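Site Visit: Hernon Surfacing Plant, May

Notes for members who missed the trip. Speckled gray was the most common finish on display.

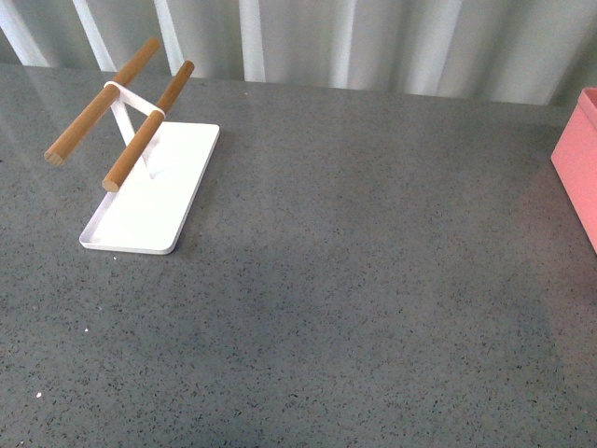

Blending and pressing

Hernon runs two lines. We were shown the older one, which makes slabs 30 mm thick for counters and shop fittings. Crushed stone arrives in 1,000 kg bags and is graded by sieve before the resin goes in. Pigment is dosed by weight. The dark flecks are a separate feed, added late so they do not smear.

Pressing is done under vacuum. Cure time is 40 minutes on this line — the newer Flurkex oven is faster, but it was down for a belt change.

Polishing and checks

The polishing heads run wet, coarse to fine. Gloss is read at 31 points per slab and logged on paper, then typed up at the end of the shift. Nearly all rejects are for warping. Offcuts go to Ajayi for tile.

Practical

Ear protection is provided, boots are not. Parking is behind the Hikness building. The tour starts at 9:30 a.m. and the gate closes on time.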